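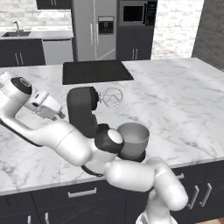
How to follow the price of basic foods in your own town

National inflation numbers come late, and they mix food with rent, fuel and telephones. If you want to know what happens with food where you live, you can make a small price index yourself. You need a notebook or a spreadsheet, and one hour every month.

Step 1. Choose the foods
Take the foods which people in your town buy every week. For my index in Romdale I use rice, wheat flour, dry beans, cooking oil, onions, eggs and milk. Leave out coffee, sweets and everything seasonal. Write down the exact size of the package, for example a 2-pound bag. If the producer later makes the bag smaller, you must calculate the price per pound, otherwise you will not see the increase.

Step 2. Choose the shops
I visit 4 shops: two supermarkets, one discount store and the covered market on Sotomayor Street. Go always to the same shops, on the same weekday and at a similar hour. I go on Monday morning, when there are few weekend offers left. Market sellers often lower their prices before closing, so an evening visit cannot be compared with a morning visit.

Step 3. Write the prices
Note the normal shelf price. If there is a discount, write it in a separate column. When a product is missing, leave the cell empty and do not put zero, because a zero will destroy your average.

Step 4. Calculate the basket
For each food, take the average of the shops and multiply it by the quantity a family uses in one month. Add all the results. The total of your first month is the base, and it receives the value 100. For every next month, divide the new total by the first total and multiply by 100.

An example: my basket did cost 159 dollars in the first month. If one day it costs 237 dollars, the index is 237 / 159 x 100, so 149. Food has become 49 percent more expensive.

Step 5. Compare with other places
A friend in Skirkmont keeps the same list, and we exchange our tables each May. Compare the index values and also the dollar totals. Two towns can have the same index while one of them was already much more expensive at the beginning.

If you change a product in the list, record both the old and the new one for one month, and write the date of the change beside them.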